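Testing whiteboard markers before storing them

Lorraine Greenwood
Which of my markers are worth keeping? Some skip on the board.
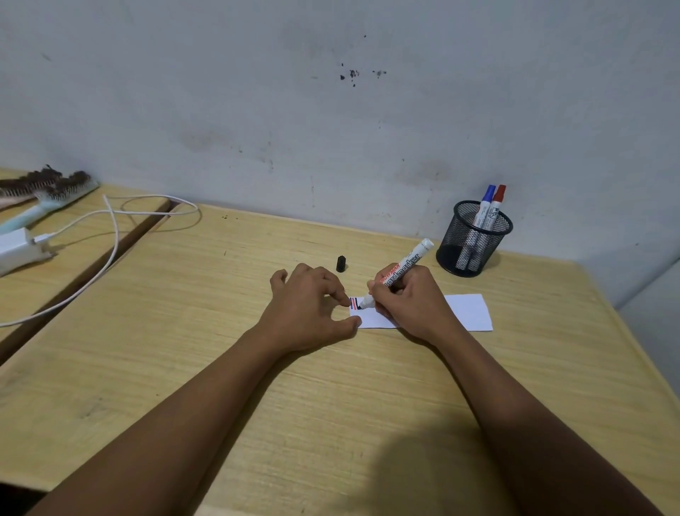

Leanne Dobson
Scrap paper is enough for a test. Draw short strokes with each color, stacked closely at one end, and hold the strip steady with the other hand. Discard any that still skip after 20 strokes. Ink gets on fingertips – wash before touching the board. 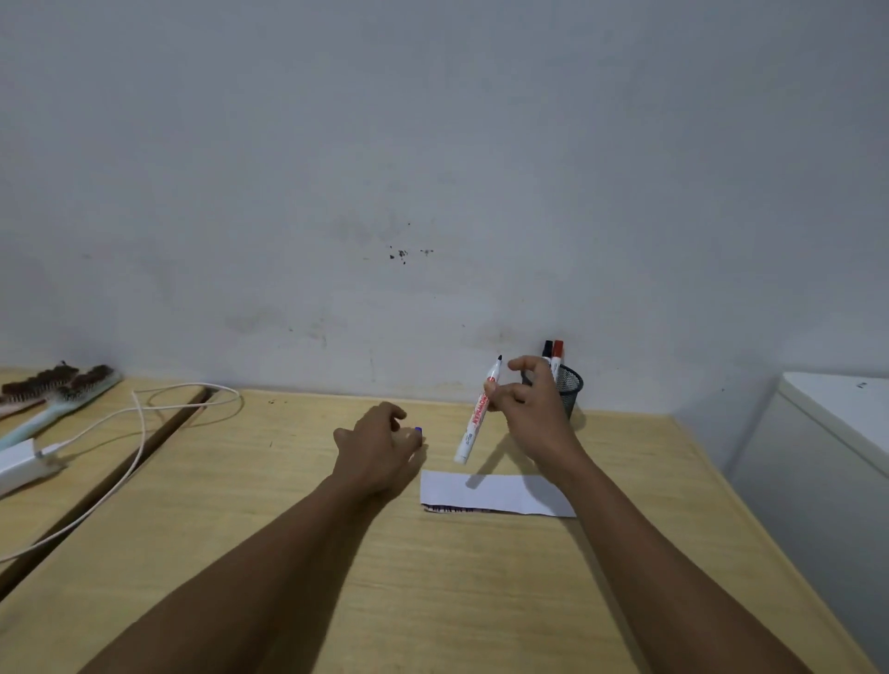

Storage

Trorkier
Mesh cup on the desk works for me. Cap them till they click.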